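News > Summer > From the sewing room

Sleeves, and why I've stopped being frightened of them

Hello again from the sewing room! I promised in May that I'd write something for the newsletter about mending jumpers and jackets, and then the summer got away from me (the garden, mostly, and two lots of visitors). So I'm sitting down with a pot of tea to do it properly.

The mending mornings at Drastcombe have been busier than I dared hope. We've had curtains, a tent bag, a christening gown that frightened the life out of me, and more dark hoodies than I knew existed in the county. Everyone's teenagers seem to own the same one, and every one of them goes at the cuff. Thérèse Li brought in four from the same household and we did them in a row one after another, which was oddly restful.

I used to dread cuffs. My mother taught me to darn socks and turn collars, but a sleeve was always "leave it for your aunt". When I finally had a go, on an old grey jumper I'd more or less given up on, I stitched the thing shut. Properly shut, like a pillow! I only found out when I tried to get my arm down it. Salma Benmoussa laughed so much she had to go and stand in the corridor.

What helped was Salma showing me to work inside out, with something round and firm pushed up the sleeve. She uses a jam jar. I've got a wooden rolling pin without its handles, which does very nicely for an adult arm, and for children's things a cardboard tube is fine as long as you don't pin through it (I do, every time). Good light matters more than anything when the cloth is dark. Black thread on black fabric after supper is a misery, so I save those for the morning and sit right up against the window.

The other thing I've learnt is to look at how the sleeve has bunched before flattening it all out. Cloth tells you where it's been rubbing. If it always rolls up in the same place, the worn bit is usually just under the roll, and a small patch on the inside will save you redoing the whole cuff by Christmas.
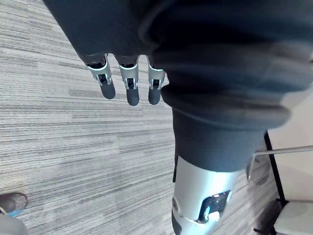

Dates and bits and pieces

Our next mending morning is Sat 28 July, in the usual room, and I'll have the kettle on early. Bring whatever you like, but please wash it first! Huguette Simard is bringing her big button tin, and Yvette McIntyre has offered to show anyone who's interested how to put in a zip without swearing. I shall be at the front for that one.

We could do with more dark thread, strong needles and any old cotton sheets for patches. Mervin MacLeod has a box for them in his porch, and he says just lift the lid and drop things in, no need to knock. And if somebody has gone home with my good scissors, the ones with the red ribbon on, I would love to see them again.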